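**Hand-held gripper kits: anyone bought the Skallen pair?**

**ridgeline_tom** wrote (23/01/2020):

We're looking at the Skallen two-hand kit for recording garment handling. Quote came in at just over 2,000 for the pair with mounts and spare pads. The rep let me try it for an afternoon on hangers and a rail. Two views from the grippers:

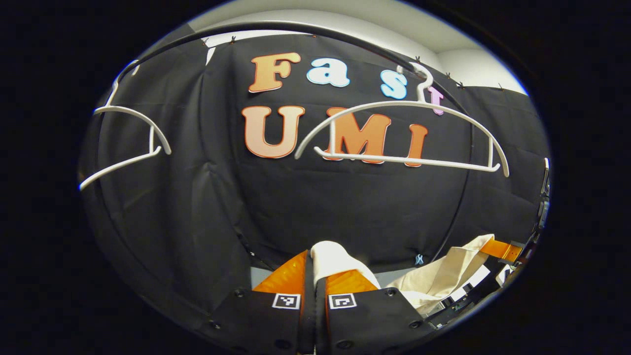
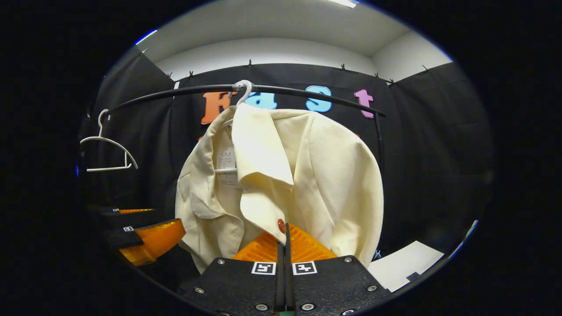

Pads are the soft orange ones, tags are on the fingers. I'm mainly after opinions on pad wear and whether the price is fair. Gredis has a cheaper one but I haven't tried it.

### Replies

**benchvise88** wrote:

We've had the Skallen for a while. The pads are fine on cotton and canvas. On slick lining they let go more than I'd like. We swap a set every 26 hours of use. Might be early, but that's what we settled on.

Check the screws on the finger plates before each session. Ours backed out twice.

**moss_and_wire** wrote:

I'd skip it. Gredis does the same job for less, and you can print your own fingers for it. The jacket shot looks like a normal pinch on a fold, and any two-finger tool can do that.

**benchvise88** wrote:

> any two-finger tool can do that

I disagree. We had the Gredis for a month and the hard tips left marks on light fabric. We sent it back. Soft pads matter if you care about the clothes.

**moss_and_wire** wrote:

You can glue pads on. A sheet of silicone is 5 bucks.

**benchvise88** wrote:

Tried it. They peeled.

**kettle_drum** wrote:

Question for the OP. How wide is the view in practice? In the second picture I can see the rail and the second gripper off to the left, so it looks good for two-hand work. Does it stay that way when you get close to the cloth?

**ridgeline_tom** wrote:

Mostly. With a big coat right up against the lens you lose the other hand. I stepped back a little and it was OK.

Weight was the bigger issue for me. My wrists were sore after roughly 109 takes. The rep says a lighter grip is coming in February, no price yet.

**kettle_drum** wrote:

Then I'd wait for that. Also ask Kwok if they still rent the old model by the week. Last I heard the deposit comes off the price if you buy.

**moss_and_wire** wrote:

Renting makes more sense to me too. Still think the pair is overpriced. Does the software cost extra?

**ridgeline_tom** wrote:

First year of Tastel is included, after that it's a yearly fee. They haven't sent me the number. I'll email Kwok about the rental and post what they say.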